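What on earth is kinetic art?

Hello again, curious people! Today I want to tell you about my favourite sort of art, which is the sort that won't keep still. It is called kinetic art. "Kinetic" comes from an old Greek word for moving, so kinetic art is just art that moves, or art that has movement as its main ingredient.

When I was small I thought art meant paintings in gold frames and statues of men on horses. Then my aunt took me to a gallery in Fludska and there was a thing hanging from the ceiling, all thin wires and flat painted leaves, and when I walked underneath it the whole lot began to turn. I had made it go! Just by walking past and stirring up the air! I went round and round under it until my aunt said she was getting dizzy.

That hanging thing was a mobile. You may have had one over your cot when you were a baby. A mobile works by balance. Every little arm has something hanging from each end, and if one side is heavier then the string in the middle has to be moved closer to the heavy side. It is the same as sitting on a see-saw with a grown-up, where the grown-up has to shuffle in towards the middle or you will be stuck up in the air all afternoon. 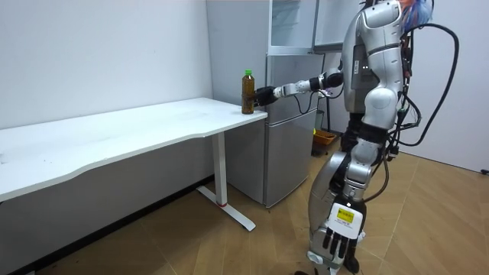 Some kinetic art has no motor at all and some has lots of them, and the ones with motors need joints. Put your arm out straight in front of you and have a think about how many places it can bend. Shoulder, elbow, wrist, and then all those fingers. The silver robot has its arm stretched out like that, with black joints between the shiny bits, and its black fingers are wrapped round a bottle with a bright green cap. An artist building a moving figure has to work out every one of those bends. If you leave out the wrist, your figure can wave its whole arm but it can't pour a cup of tea (I have tried this with cardboard and split pins, and the tea was only pretend, thank goodness).

There are other ways to make things move, too. Wind is a good one and it's free. Water is another -- lots of fountains are really kinetic sculptures that happen to get you wet. Some artists use magnets, or sand trickling through a hole, or a candle underneath a paper spinner, where the warm air rises and pushes the blades round. And some artists cheat! They paint stripes and swirls so cleverly that the picture seems to wobble when you look at it, even though it is lying perfectly flat. The wobbling is happening in your eyes and your brain. This is called op art, which is short for optical art, and it's a sort of cousin.

My favourite moving artwork of all is by Wálter Ayala and it is called Darnisano. It is a wall made of 3167 wooden tiles, and each tile can tip up or down a tiny bit. When a tile tips up it catches the light and looks pale, and when it tips down it goes dark. So the whole wall can draw waves, or clouds, or a big slow blink. It makes a sound as well, a sort of rattly whisper like rain on a tent. I could have stayed there till bedtime.
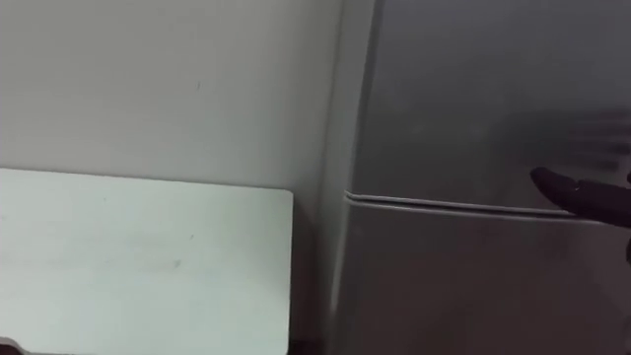
DAMACH, March

I am writing this next bit on a bench outside the Ông gallery, which opens at 10 in summer but not in spring, so I am early and my fingers are cold. Let's use the time to make something!

You will need 2 paper plates, a pencil with a rubber on the end, a drawing pin and some felt tips. Ask a grown-up to help with the pin. Draw lines across one plate, as if you were cutting a cake into 12 slices, and colour every other slice black. Push the pin through the middle of the plate and into the rubber. Wiggle it until the plate turns easily, then give it a spin. What happens to the black and white? I get grey, with a sort of shimmer at the edge.

Now do the other plate with 24 slices and swap them over. Does it look different? Does it matter how fast you spin it? Try a spiral on the back, starting in the middle and going out to the rim. Spin it one way and then the other -- mine seems to grow, then shrink.

Oh, the doors are opening. I'm going in!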